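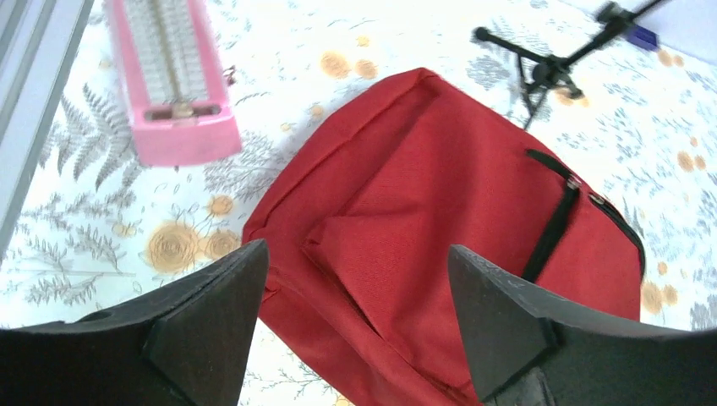
Figure 1. Wrist camera view, bag-handling exercise: red backpack on a patterned cloth, with the two gripper fingers at the lower corners.

Unit 4: Teaching by Demonstration
Handout for laboratory groups

1. Scope

This unit covers two ways of showing a robot how to carry out a task. In hand guiding, the operator takes hold of the arm and moves it through the task. In remote control, the operator moves a separate handset or leader arm and the robot follows. Both produce a recording of joint positions, finger opening and camera images, stored on the same clock. Students are expected to have completed Unit 3 (frames and calibration) before the laboratory session.

2. Hand guiding

The arm is placed in its free-moving mode and bears its own weight while the operator leads it. The method is quick to learn and gives the operator a direct sense of contact. Its main weakness concerns the images. The operator's hands and sleeves often enter the view of the cameras, and a policy trained on such recordings may come to depend on them. Where images are needed, the path should be recorded by hand and then played back with the operator standing clear.

3. Remote control

The laboratory uses the Ekex leader arm with the Bredix recording software. The operator stands outside the marked area and works from the wrist view, the side view or both. Contact forces are not passed back to the hand, so operators tend to close the fingers harder than the task requires. Groups should practise on soft items before recording.

4. Reading the wrist view

The wrist camera moves with the gripper, and the fingers therefore keep their place in the picture while the table appears to shift. In Figure 1 the lower part of the bag is partly hidden by the fingers, and the zipper runs out of sight behind the right one. The two zipper pulls remain in view. An operator who intends to grasp a pull should line up on it early in the approach, while it can still be seen. Other articles on the cloth, such as the pink device and the small black tripod, must be treated as obstacles.

5. Recording requirements

Each group shall submit 27 demonstrations of one task. A demonstration may not exceed 600 frames. Failed attempts are to be kept and marked as such in the log. Long pauses should be avoided, as the trained policy is likely to copy them. The starting position of the bag should be varied between recordings, and the change noted.

6. Submission

Recordings and the signed log are due on Tuesday, February 21, 2023, in the Villonano shared folder. Late work will be marked under the usual rules.

Reading for Unit 5: Hermans course notes, sections on copying errors and drift.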